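Sorting bench opens at the Rizk Street depot, and the lost property is finally moving

2023-07-04

If you've left something on a bus in the last year, there's a decent chance it has been sitting in a bin at the Rizk Street depot, and there's now a much better chance you'll get it back.

The depot's new lost property room opened to the public this week, and what a difference it makes! For years anything found on the Brudel and Funon lines went into a cupboard behind the ticket counter, where it stayed until somebody needed the cupboard for something else. Umbrellas on top, lunch boxes underneath, and heaven help you if your missing glove was at the bottom. The new room has proper benches, deep metal bins, good lighting and shelves that go all the way to the ceiling, and it smells of fresh paint instead of old banana.

Hadi Karam has looked after lost property for the bus company since before the cupboard had a door, and he walked me through it on opening morning with the pride of a bloke showing off a new shed. He reckons 2,995 items came in over the past year. Of those, only a small share went home with their owners, mostly things with a name and phone number on them.

"People assume it's gone," he told me. "They leave a pencil case on the 82 and they don't even ring. I've got their pencil case! I've had it since Easter!"

Everything handed in is now emptied into a bin first and gone through one piece at a time before it gets a tag and a shelf. Small soft things - pouches, padded cases, purses, hats - are kept apart from the hard stuff, so nothing delicate ends up squashed under a thermos. Each tag carries the route, the day and a short plain description, and the same details go into a list the counter staff can search while you wait. It used to be a matter of leaving your number and hoping.
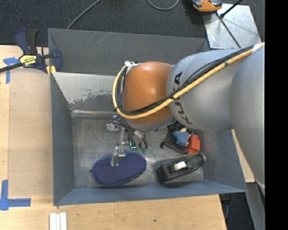 The part I liked best is the colour system. Hadi noticed years ago that people rarely remember the brand of what they've lost, and they're often wrong about the size, but they nearly always get the colour right. So the shelves run by colour now, blues along the back wall, reds and oranges by the window, and a very long stretch of black that he calls the night shift. A woman came in while I was there asking after a navy glasses case, and she was out the door with it in the time it took me to find my pen. She was thrilled. So was I, to be fair, and it wasn't even my case.

There's also a shelf for the oddities, which is worth the trip on its own. On opening day it held a trombone mouthpiece, a bag of garden pegs, one half of a chess set and a framed certificate for second place in a sponge cake competition. If that last one is yours, please go and get it - you earned it. Hadi's favourite is a plush dog with BRUTUS stitched on its collar, handed in by a driver who found it belted into a window seat. Brutus lives on the counter for now and will be staying there until his family turns up.

Items are held for 3 months. After that, clothing in good nick goes to the op shop next door and anything with personal details in it is dealt with separately. Bikes, prams and larger gear are kept in the yard around the side, so ask at the counter and someone will take you through.

The room is open on weekdays from eight until four and stays open at lunchtime, a big improvement on the old arrangement. Bring a description of what you've lost and the route you were on, if you remember it. Proof of who you are is only needed for phones, wallets and keys. There's no charge to collect.

Hadi is hoping to return more than 100 things by the end of July, and with the first morning's queue already stretching to the door, I'd back him to do it. School holidays are a good time to drop in with the kids, who between them have probably supplied half of the hat shelf. My own missing scarf wasn't there, sadly, but he's taken down the details and promised me a call if it rolls in on the last bus from Funon.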